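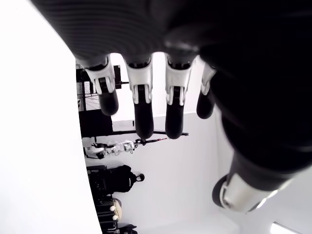
Taming the coffee table (and other flat surfaces)

If your house is anything like mine, every flat surface is a magnet. Keys, mail, hair ties, half a pack of gum, a battery that may or may not be dead... I spent most of October trying to get ours under control, and a few of the things I tried have stuck, so I'm writing them down before I forget them!

Start by clearing everything off. Yes, everything, even the lamp. Wipe the top with a damp cloth and a drop of dish soap, then go over it again with plain water so it doesn't streak. For dried-on candle wax I use an old library card held almost flat — never a knife, ask me about the dent in my mother's sideboard.

Now put back only what you used in the last 9 days. My friend Tanner Gagnon swears by a full month, but his place is bigger than mine and he doesn't have kids leaving socks on things. Whatever doesn't make the cut goes in a shoebox, and the shoebox goes in the closet. I've gone back into mine twice, both times for the tape measure.
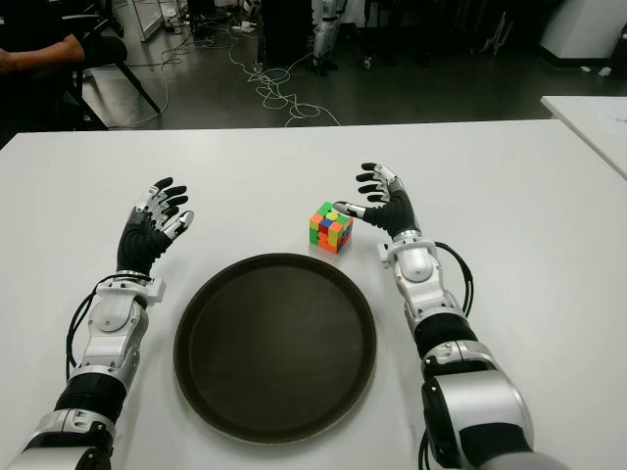 Trays are the best cheap fix I know. Anything small looks like a mess when it's scattered and looks like you meant it when it's on a tray, and I don't make the rules. Go for a dark one if your furniture is pale: a round dark brown tray on a white tabletop shows up nicely, and you'll notice right away when junk starts to creep past the rim. Puzzle toys like a Rubik's cube can live on it too, with the remote and the coasters. I stick five felt dots under mine so it slides without scratching (a sheet of 100 costs next to nothing and you'll find uses for the rest, believe me).

For rings from mugs on a painted top, try a paste of baking soda and water, rubbed on very gently with a soft cloth. Test it underneath first! On waxed wood I leave the baking soda alone and use a little furniture wax, buffed in with an old T-shirt.

Mail gets its own spot by the front door, in an upright letter rack, and I go through it while the kettle boils. Catalogs go straight to recycling unless there's something I truly want in there, like seeds.

Next up is the junk drawer, once I can get it to open all the way.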